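Victor Massawe packs his bag the night before, and he has done it that way for most of the 17 years he has traveled for work. He does support visits for Vornen, a small software company, and last year he spent 211 nights at home, fewer than he wanted. When we met in April he was leaving the next morning for a customer in another city.

"I don't own a suitcase," he said. "I had one. I gave it to my sister."

Everything goes in a backpack. He packs at his desk because that is where most of the things already are. The chargers live in the drawer, and the notebook and the cables are within reach of the chair. Clothes come last, carried in from the bedroom in one pile.

He starts by emptying the bag completely, even if he only got back two days earlier. "There's always a receipt. There's always a pen that doesn't work. Once I found a sandwich from Kahraman, the bakery near the station. That was a bad week for the bag."

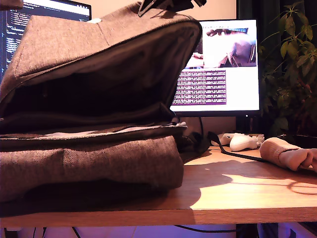

*The backpack on the desk, unzipped, with the monitors behind it.*

The dark lining is his main complaint. He likes the woven gray-brown fabric on the outside, which he says hides dirt well, but small black things vanish on the inside. His answer is to put adapters and earphones in a bright yellow pouch. It cost him $7 at Mernora, a housewares store he otherwise avoids.

The order hardly changes. Shoes, if he takes a second pair, go at the bottom. Then a rolled sweater, then shirts folded flat. The laptop goes against the back, and he puts it in after everything else so that he doesn't have to take it out again to answer one more message.

"People tell you to roll everything," he said. "I roll what doesn't wrinkle. Shirts I fold. I tried rolling them and I looked like I'd slept at the airport."

I asked what he has stopped taking. A second book, he said, and an umbrella. He also dropped a folding fork and spoon set from Forkico that he carried for two years and used once, on a train, for yogurt.

What he won't leave behind is a spare pair of socks, kept in the yellow pouch and away from the other clothes. He got soaked on a visit a few years ago and sat through a long meeting with wet feet.

His wife packs differently. She lays everything out on the bed days ahead and takes half of it away again. They have tried sharing a bag for weekends and have given up on it.

Before bed he zips the backpack and stands it by the front door. His keys go on top, and in the morning he only has to add his toothbrush.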